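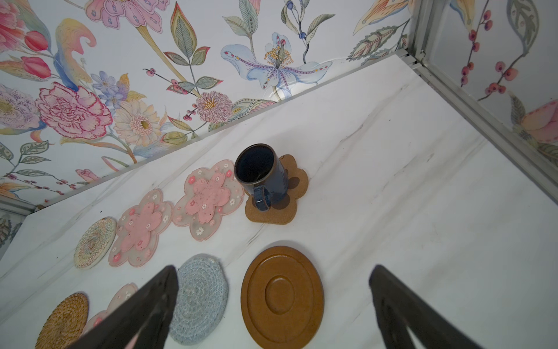 What could visitors see at the Haddadin open day in Skustville?
The company showed a robot with two arms that puts mugs on coasters, and people were allowed to stand near and ask the staff about the work.

2 min read

SKUSTVILLE, 24/03/2019 - The automation company Haddadin opened its doors to the public this weekend, for the first time after it moved here from Dreddale in November. According to the company, 217 people came through the main entrance. Many of them were families from the neighborhood, and also a group of students of the technical school took part.

The most visited part of the day was the mug demonstration. The two arms work over a table with a marble pattern, in front of walls with a flower wallpaper. The mugs begin on a drying mat and the task is to bring each one to a coaster. The coasters are of different kinds, among them woven ones and ones in the form of a flower. The staff explained that a mug is a difficult object for a gripper, because the handle can point to any side and the surface is often smooth.

Each arm carries a small camera near its gripper, so the team can look at the mug from close by. The demonstration was repeated during the whole afternoon, with a short break for coffee. Visitors could also fill in a card with the household task they would like to give to a robot. Folding of bed sheets was the most common wish, and cleaning of the oven came after it. 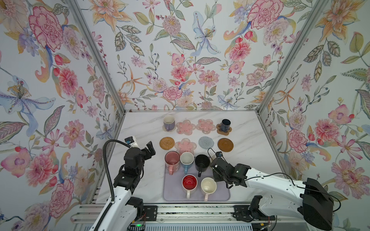 Bamanix, a reader from Skustville, wrote to us that the visit was interesting but that the waiting line was too long for small children. The same reader asks if the company can give fixed times for each group at the next occasion, and if there can be some chairs in the hallway. Our reader also would like to see the arms work with plates, "because at my home the plates are the bigger problem."

The company answered that it has received similar comments and that it will think about tickets with a time on them. Entrance will stay free. Parking was another difficult point, as the lot behind the building was full already in the first hour, and several cars had to go back to the main road.

In the second hall there was a talk about jobs in automation. The hall has seats for about 700 persons, so it was far from full, but the questions continued longer than planned. Most of them were about training and about what kind of school is needed to begin.

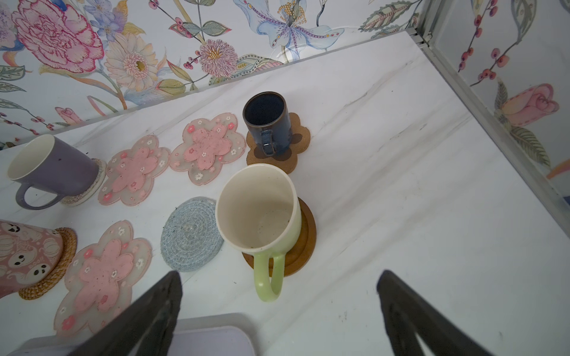 When is the next open day?
It is planned for November, in the same building, and the company will publish the exact date on the notice board at its entrance.

Schools that want to come with a class before that time can write to the Haddadin office in Skustville. Groups are received in the mornings only, and one teacher must stay with the class during the visit.

Shares: 700 | Comments: 2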